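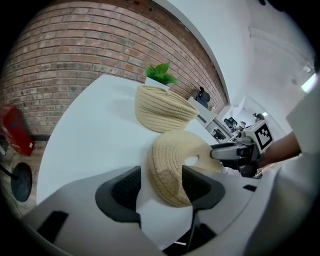 Lostari have put out their August update on the Tavares licence, so a few posts on what it says. The short version is that the Jollamano-1 well has been pushed back again, this time to the dry season. If you've not followed it, picture the main prospect as a broad dome of rock layers, ring inside ring like that coiled rope basket, with gas possibly trapped near the middle. The rings come from old seismic.

2/ Planned depth is now 3,574 metres. Last year's plan was shallower. The extra section is to reach a second sandstone which the partner, Sostari, wanted included.

3/ New seismic: 144 km of 2D lines shot, processing still going on. They say the first lines match the old data. No maps in the update.
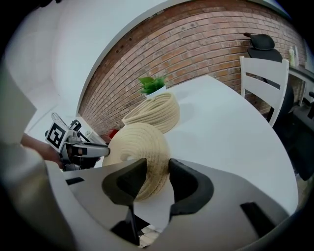 4/ The rig contract isn't signed. They have a letter of intent, and it has lapsed once already. I'd want to see that fixed before anything else.

5/ Sostari keep 22% and pay their share of the well. Lostari still need to find the rest and don't say how. I expect a share placing.

6/ Licence has 13 months left to run. An extension has been applied for, no answer yet.

7/ I hold a small number of Lostari shares. Will post again when the maps are out.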